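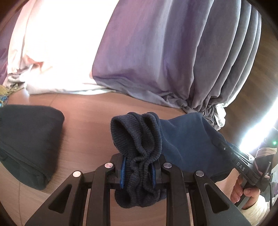 Sekar Ong replied:
I would not sign the quote from Fisari yet. You ask them for two arms, a table frame and the hand grippers in one package, and then you can't see what each part costs you. Ask for separate lines. When we did our planning in May, the separate lines changed our whole order.

foldline_k wrote:
Thank you, Sekar. I asked and they sent it the same evening. So this is my list now, for the garment folding cell. Please tell me what is missing.

1. Hand grippers, two, so one person can work with both hands. The price is 544 dollars each and I consider it fixed.

2. Spare finger pads. Fisari wants 100 dollars for a set. Ribbed cuffs and thick sweatshirt cloth are most of our work, and the pads are what touches it all day. In the picture under this line you see the kind of fold I mean, navy fabric between the two blue pads. 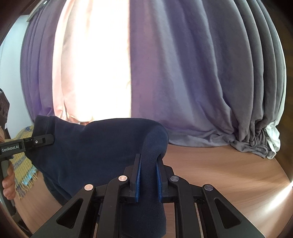

3. The arms from Cuvo. Not ordered. I want to wait until the hand work gives us something useful.

4. Storage and a computer. We have an old computer, but I am afraid the disk is small.

5. Table. We use the one we have, with wood grain top.

grumpy_tailor wrote:
Point 3 is the wrong way around, in my opinion. You are spending on hand tools for an arm that you did not choose. What if the Cuvo wrist can't take the same fingers? Then you have paid for motions which your arm will never repeat. Choose the arm first, even if you pay for it later.

foldline_k wrote:
I understand, but choosing is also a cost. Cuvo asks for a deposit of 400 dollars only to reserve, and they don't return it.

grumpy_tailor wrote:
400 is cheap compared with a wrong finger. Ask for the drawing of the flange at least. A drawing is free.

Sekar Ong replied:
Here I agree half. Get the drawing, yes. But don't pay the deposit this year. We at Nasution paid one for another arm and the model was changed before delivery — it was not a nice conversation.

For the pads, take 4 sets. Shipping cost us the same for one set as for several.

mira_w wrote:
May I ask why nobody speaks of the table? A shiny top throws the lamp back into the camera. We bought a matte mat from Plisach and I would put it in the budget before the new disk.

foldline_k wrote:
Mira, I looked again after your message and you are right, there is a bright reflection at the right side. I add the mat as point 6. Also I will put the other cloths on a shelf, they take too much of the table.
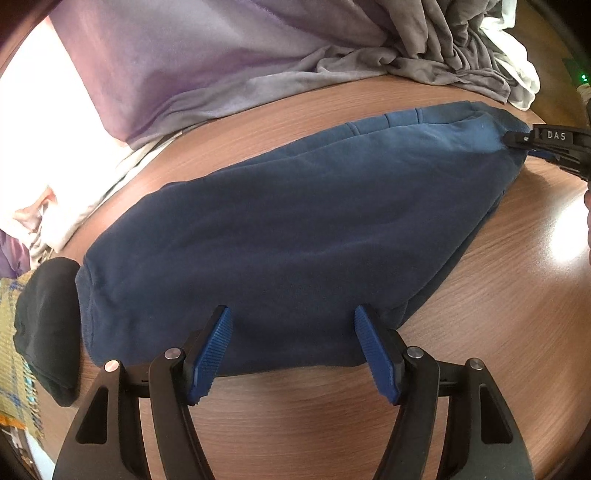 Folded navy garment between the two grippers, jaws of the near one open.

grumpy_tailor wrote:
Good, but I still say flange drawing first. Did Cuvo answer you?

foldline_k wrote:
Not yet. I wrote to them again this morning, and I asked Fisari to hold the price until I have the drawing.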